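From: Sernness
To: Bollham Paper & Fabric Swap list
Date: 3rd July
Subject: Re: [swap] glue for the covered notebooks??

Quick one before I have to go. Answering the glue thing, plus the kit orders, in the same message so I don't forget again.

> Mine keep bubbling near the spine. Used white school glue,
> thinned a bit, and a light cotton print. Looks fine wet and
> then it dries all ripply. Is it the glue or the fabric? Also
> did we ever settle on the size for the swap?

Bit of both I think. Thin cotton drinks up anything watery. I quit thinning it back in February and mine got a lot better. Brush it on the board, not on the fabric, wait till it's tacky, then smooth from the spine out. Old gift card works great for this. Iron the fabric first!! I skip that every time and regret it every time.

If you still get ripples try the iron-on stuff, Flumunia is what I have, the paper backed one. Costs more but no drying. Test it on a scrap, it scorched a poly blend on me.

Size -- yes, the small one, the pocket kind. Cut your fabric an inch bigger on all sides and clip the corners before you fold, otherwise they get lumpy.
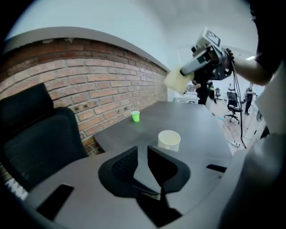
Rothe wrote back off-list that she'd sooner use a glue stick on the flaps and save the brush for the big panels, becuase the corners stay put while you fold the next one. Might be worth a try, I haven't. She also says press them under books overnight with wax paper in between, and on that I agree completely.

Kits: 43 asked for, 30 cut so far. Boards are done, it's the end papers holding me up. If you wanted the plain kraft ones tell me now, I am nearly out. Each kit gets 3 scraps and you dont get to pick colors, sorry, takes forever otherwise.

Elastic for the closures -- bring your own or use ribbon. Ribbon looks nicer anyway.

More later in the week
Sernness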